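# Thin Plastic Bags, and the Clevirar Loan Kit

I promised a page on plastic bags back in March and then I got sidetracked by a robot company, so now you get both on one page. The bag tips come first for those of you who only want the bag tips. The kit review is after that, and then there's some more about bags, so don't run off too early!

## Getting a thin bag open

You know the ones. Produce bags, small trash can liners, anything that comes off a roll and sticks to itself. What works at my house:

- Find the end that isn't sealed. Stretch both ends a little, and the sealed one will resist you.
- Roll the open edge between a damp thumb and finger. I keep a folded wet paper towel in a saucer by the sink on shopping day, and it beats licking your fingers.
- Once you have the two layers apart, slide a whole hand in and spread your fingers before you shake. If you shake first it closes right back up.
- For a stubborn one, stick a piece of masking tape on each side and pull. I felt silly the first time. I do it all the time now.

## Lining a small can so the bag stays up

Push the bag down in with your fist until it touches bottom, then fold the extra over the rim and twist the loose part into a little knot on one side. If the can is a lot smaller than the bag, a big rubber band around the outside does the trick (the fat kind that come on broccoli). Before you fold the rim over, run one finger down the inside of the can to let the air out, or the bag will sit up like a muffin and you'll be pushing it down all week.

Spare liners go flat in the bottom of the can, under the one you're using. My mother did that and I thought everybody did.

## So, the kit

Clevirar rents and lends out hand-held grippers to regular people. You hold the thing, you do a chore with it, and it records how you did the chore so a robot can learn from it later. You need the home version of the kit (they call it the Tirnari), a clear table, and some patience. There's a $100 deposit, the loan runs four weeks, and you get the deposit back when the box comes home in one piece. They also run drop-in sessions at their Lusmont workroom, which is where I started, and I'd tell anybody to start there too.

I figured they'd hand me something easy, a sponge or a wooden block. I got bags. Shoshana Pettigrew ran the session, and when I told her I wrote household tips and had strong feelings about trash liners she went and got a whole pile of them! Doing a bag with two pads where your fingers should be is a very humbling way to spend a morning. You squeeze, the pads come together, and the plastic either comes along or it slides out and you start over.

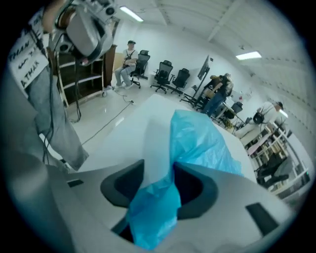
Do you need any technical know-how to use the kit at home?

You need about as much as you'd need for a cordless vacuum: charge it, turn it on, press the record button, do the chore, and press the button again.

What you do need is to slow down. I'm a fast folder. I've been folding the same way since I had a first apartment with one drawer, and my hands just go. With the gripper I had to think about which corner I wanted and where the plastic was going to end up once I let go, and by the end of the session I had changed a couple of things I do bare-handed. More on that further down.

### What I liked

The grip is comfortable. I have a cranky right wrist and I expected to pay for this the next day, and I was fine as long as I took breaks between bags. The squeeze is light. You can ease it closed on something flimsy without mashing it, and there's enough give in the pads that a slick bag mostly stays put.

The instructions are short and written by somebody who has cleaned a kitchen. There's a card for each chore that tells you how to set up and where to stop, and it leaves the middle up to you. I liked that. They want your way of doing it, so if you fold in thirds, fold in thirds.

You can also look through the chores other people have sent in. There are more than 3,000 recordings in there and I lost an entire evening to them (there's a man who pairs socks in a way I'd never seen and I've been doing it ever since).

### What I didn't

The case is too big. It came in on my front hall bench and it stayed on my front hall bench, there being no closet in this house with room for it. The latches are stiff too.

The charging cord is short. Mine wouldn't reach from the outlet over the counter to the table, so I was forever unplugging and carrying.

And you can't do anything wet with the home kit. No dishes, no wringing out a rag, no wiping a counter with a spray cleaner. That rules out half my day! They told me a sealed version is in the works under the name Langlois, but I haven't tried it and I don't have a price, so please don't write in asking me for one.

### If you're going to try it, some pointers

Wear sleeves that stay up. A floppy cuff gets between you and the button.

Start with a dish towel. It has some body to it, and you'll learn how wide the gripper opens and how far ahead of your hand the pads are, which takes some getting used to. Move to a pillowcase after that, and save plastic for when you're feeling confident.

Pinch a fold, never a single edge. One layer of thin plastic gives the pads almost nothing to hold. If you bunch the material a little first, you've got several layers in there and it'll come up off the table with you. I picked this up from Shoshana and it was the most useful thing I heard all day.

Put something grippy under your work. Rubber shelf liner is perfect, and a damp cloth would be, too, except for the no-wet rule. On a slick table the bag just skates away from you.

If you drop it, keep going. My first day I stopped the recording every single time I fumbled, and I was told to leave the fumbles in and just pick the bag up again. Suits me. There were plenty.

Stop when you're annoyed. I mean it. You'll start yanking, and a yanked bag tears.
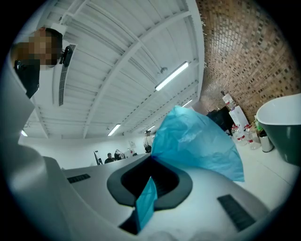

Willy De Smet wrote in after I mentioned the kit in my last newsletter, and he's less sold on it than I am. He had his for the full four weeks and says the deposit came back fine, but that he couldn't get the hang of bags at all and ended up recording nothing but towels and place mats. He also thinks they should pay for the return shipping, and that the card for trash liners leaves out the most important step, which in his opinion is snapping the bag open with air before it goes anywhere near the can.

I'm with you on the shipping, Willy. On the snapping, I've tried it both ways and all I get is a loud noise and a bag that's still shut, but if you've got the wrist for it, go ahead!

## Two things I do differently now

First one is storage. I used to stuff every bag into a bigger bag under the sink, and it turned into a big blob that fell out when you opened the door. I still don't fold them into those little triangles (I've tried, life is short). What I do is smooth each bag once down its length with the side of my hand, bottom to top so the air goes out the opening, fold it in half the long way, and roll it up loosely around two fingers. They stand on end in an empty tissue box. It takes hardly any longer than stuffing, and I can pull one out without six more coming along for the ride.

Second is how I pick a bag up when it's lying flat on the counter. I used to scrabble at the edge with a fingernail. Now I put two fingertips down in the middle, an inch or so apart, draw them together so the plastic puckers, and lift by the pucker. Works on plastic wrap, works on tissue paper, works on the top coffee filter in the stack. I've done it hundreds of times by now and I still get a tiny kick out of it.

## Odds and ends

A bag with a pinhole is still good for shoes in a suitcase, or for dry recycling. Mark it with a dab of nail polish so it doesn't end up holding chicken scraps.

Static is worse in winter. If your bags are clinging to everything including you, wipe your hands with a dryer sheet first, or run them under the tap and dry them so-so.

Printed bags can leave ink on a white counter if they sit there damp. Rubbing alcohol on a cotton ball took mine off, but test a corner first, and don't try it on anything painted.

To the reader who asked whether the kit could record ironing: the card says nothing hot, so that's out along with the wet stuff. Folding what you've ironed is fine once it's cooled down. I've got mine until the end of the month and fitted sheets are next on my list, so if you have a method you swear by, send it to me before then.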